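Ordnen, umräumen, neu anfangen: ein Gespräch über Formsteine

Homa Akbari räumt erst einmal den Tee zur Seite. Auf dem Tisch sollen keine Tassen stehen, wenn die Steine herauskommen, das gilt auch für Besuch. Seit 15 Jahren stellt sie Legematerial zusammen, zuerst für eine Kita am Stadtrand, inzwischen für den Verleih Umby in Prustlow, den sie zusammen mit Silviu Vlad führt. Ausgeliehen wird an Kitas, Grundschulen, Seniorenkreise und auch an Privatleute. Wir treffen sie am Vormittag, bevor die ersten Kisten abgeholt werden.

Angefangen habe es mit einem Ärgernis, sagt sie. „In der Kita hatten wir sehr viel Material und fast nichts davon war vollständig. Da lagen drei Sorten Bausteine in einer Kiste, dazu Puzzleteile und ein Schuh von einer Puppe. Die Kinder haben die Kiste ausgekippt und sind weggegangen. Ich habe dann abends sortiert und irgendwann nur noch kleine Sätze herausgegeben. Eine Handvoll Steine und ein Brett, fertig.“

Das Brett ist ihr wichtig. Sie redet darüber fast länger als über die Steine. Es muss glatt sein, aber nicht lackiert wie ein Esstisch, und es darf nicht kippeln. Die ersten Bretter hat Vlad aus Resten geschnitten, die er von einer Tischlerei bekam. Manche haben sich im zweiten Winter verzogen. „Die haben wir dann als Regalböden genommen“, sagt Vlad, der im Nebenraum Kisten beschriftet und das Gespräch mithört. Heute verleimt er die Bretter aus mehreren Stücken. Helles Holz nimmt er, damit die Farben der Steine gut zu unterscheiden sind.

„Ein dunkles Brett sieht schöner aus, wenn nichts draufsteht“, sagt Akbari. „Aber ein blauer Stein auf Nussbaum, den findet meine Mutter nicht mehr. Und die ist eine unserer strengsten Testerinnen.“

Bei den Formen hat sich über die Jahre einiges geändert. Zuerst gab es im Verleih nur Würfel, Quader und Zylinder. Das Herz kam auf Wunsch einer Erzieherin dazu, und Akbari war dagegen. Sie fand es kitschig. Außerdem hielt sie es für eine schlechte Form zum Bauen, und dabei bleibt sie auch. „Auf einem liegenden Herzen kann man etwas abstellen, das geht gut. Aber stellen Sie es mal auf die Spitze. Trotzdem ist es die Form, nach der die Kinder zuerst greifen. Ich habe mich daran gewöhnt.“
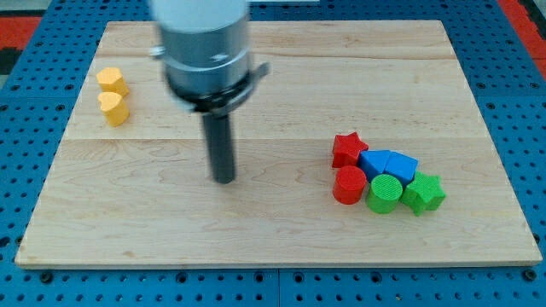

Zwei gelbe Herzen links, die übrigen Steine rechts: Formsteine auf einem hellen Holzbrett.

Mit dem Sortieren meint sie etwas sehr Schlichtes. Es gibt keine Karten mit Vorlagen und auch keine Lösungen zum Nachschlagen. Wer am Brett sitzt, legt zusammen, was seiner Meinung nach zusammengehört. Das kann nach Farbe gehen, nach Form, nach der Größe oder nach etwas, das den anderen am Tisch zunächst gar nicht auffällt. Danach wird alles zur Mitte geschoben, und der Nächste ist dran.

„Ein Junge hat einmal zwei Steine ganz nach außen gestellt und gesagt, die haben Streit mit den anderen. Das war seine Ordnung. Da muss ich nichts verbessern.“

Schwieriger findet sie die Erwachsenen. In den Seniorenkreisen werde oft gefragt, ob es so richtig sei. Simin Naseri leitet einen davon und leiht seit dem vergangenen April regelmäßig einen Satz aus. Am Telefon erzählt sie, dass sie die Steine anfangs selbst verteilt habe, jedem am Tisch zwei oder drei. Das habe nicht gut geklappt. „Dann hat jeder seine eigenen bewacht. Jetzt stelle ich das Brett in die Mitte und setze mich dazu. Nach 20 Minuten ist meistens gut, dann wollen die Leute Kaffee.“

Für zu Hause rät Akbari, mit wenigen Teilen zu beginnen. Viele Eltern leihen lieber den großen Kasten, der intern Bekomine heißt, nach einer Wortschöpfung von Vlads Tochter, und bringen ihn nach einer Woche zurück, weil die Hälfte unter dem Sofa lag. Akbari gibt ihnen dann den kleinen Satz mit. Der Kasten ist eher für Gruppen gedacht. Er ist schwer, und wer ihn allein die Treppe hinaufträgt, leiht ihn kein zweites Mal.

Gezählt wird im Verleih bei jeder Rückgabe. Bei der letzten Inventur kamen sie auf 2.574 Steine, verteilt auf Regale, Kisten und eine Schublade mit Einzelstücken, die zu keinem Satz mehr passen. Die Schublade will Vlad seit Langem ausmisten. Akbari ist dagegen. „Sobald er etwas wegwirft, ruft jemand an und sucht genau den.“

Was verloren geht, muss nicht ersetzt werden, jedenfalls nicht beim ersten Mal. Rund 400 Euro im Jahr gehen für Nachkäufe weg, das ist im Leihpreis mitgerechnet. Gelb fehle am häufigsten, sagt Akbari. Eine Erklärung dafür hat sie nicht.

Zur Pflege gibt es einen Zettel, der in jeder Kiste liegt und den nach ihrer Einschätzung kaum jemand liest. Darauf steht, dass die Steine mit einem feuchten Tuch abgewischt werden und das Brett ebenfalls, immer in Richtung der Maserung. Nichts davon gehört in die Spülmaschine. Das Brett soll flach lagern und nicht an der Heizung lehnen. Eingeölt wird es bei Umby, darum müssen sich die Entleiher nicht kümmern.

Ob sie selbst noch am Brett sitzt? Ja, sagt sie, meistens wenn sie telefoniert. Sie schiebt dann alles auf eine Seite, ganz dicht zusammen, und holt einzelne Steine wieder heraus. Ein Muster habe sie dabei nicht im Kopf. Vlad ruft von nebenan, es werde immer nach Farbe sortiert. Sie sagt, das stimme nicht, und dann, dass sie beim nächsten Telefonat darauf achten werde.

Für den Herbst planen die beiden einen offenen Nachmittag, an dem mehrere Bretter nebeneinander liegen. Banafsheh Mazandarani, die in der Stadt eine Vorschulgruppe betreut, hat schon zugesagt. Die Tische dafür fehlen noch. Akbari hätte gern welche in unterschiedlicher Höhe, damit Kinder und Großeltern vernünftig sitzen können.

Kurz vor elf klingelt es. Eine Mutter bringt einen kleinen Satz zurück, ein Stein fehlt, sie hat ihn aber in der Jackentasche. Akbari zählt trotzdem nach und stellt die Kiste ins Regal.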